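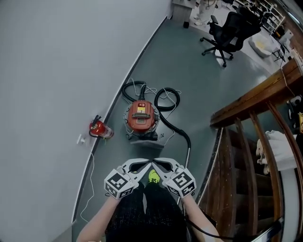
Has the Mistel records project reached the stage agreed for this reporting period?
The cataloging stage is complete and the rehousing stage is two boxes short of its target, with both boxes scheduled for the next period.

Progress report to the Nasine Fund
Project: Cataloging and rehousing of the Mistel Water Company records
Prepared by: Pramila Solanki, project archivist
Period: December to May 2026

1. Scope

The grant covers the arrangement, description and rehousing of the business records of the Mistel Water Company, held by the Inon Local History Archive. The collection consists of minute books, rate ledgers, engineering drawings and correspondence. Digitization is outside the scope of the present grant.

2. Work completed

All 145 bound volumes now have item-level catalog entries. Each entry gives title, covering dates, physical size and a condition grade from 1 to 5. Entries for the rate ledgers also record the streets covered, as the same street often appears in more than one ledger under an older name. A separate list of former street names was compiled during this work and is attached to the catalog as an appendix.

The loose material was sorted into 243 folders. Correspondence was kept in the company's own filing order wherever that order could be established from the letter registers. Where the registers had gaps, letters were filed by date and the change was noted on the folder and in the catalog.

Engineering drawings were surface cleaned, flattened and moved to polyester sleeves. Tracing cloth drawings were stored apart from the paper prints. Five drawings have tears that cross the title block and were set aside for the conservator.

3. Variations from the plan

The planned order of work was changed once. Mohit Rathore, who is responsible for the drawings, moved the pumping station series ahead of the reservoir series after mold staining was found on the outer sheets. The sheets were isolated, tested and found inactive. They have been returned to the main sequence with a note of the treatment.

Delivery of the acid-free boxes from Khasawneh was split into two consignments. The second contained the oversize boxes and arrived after the bound volumes had been graded, so the largest minute books spent part of the period wrapped in tissue on open shelving. No change in condition grade was recorded for any of them.

4. Storage conditions

Temperature and relative humidity in the store were logged throughout the period. Temperature stayed within the agreed limits. Relative humidity went above the upper limit on one occasion, during repairs to the air handling unit, and came back within limits after the unit was restarted. The full log has been sent with this report as a separate file.

5. Budget

Spending on packaging is in line with the approved figure. Conservation spending is below the forecast - the conservator's invoice for the five torn drawings falls in the next period. No transfer between budget headings is requested.

6. Next period

Work will proceed in this order:
Rehousing of the remaining two boxes of correspondence
Repair and return of the torn drawings
Proofreading of the catalog against the shelf list
Transfer of the catalog to the public search page

The archive asks the Fund to confirm the wording of the grant acknowledgment before the catalog goes online. A draft is enclosed with the budget statement.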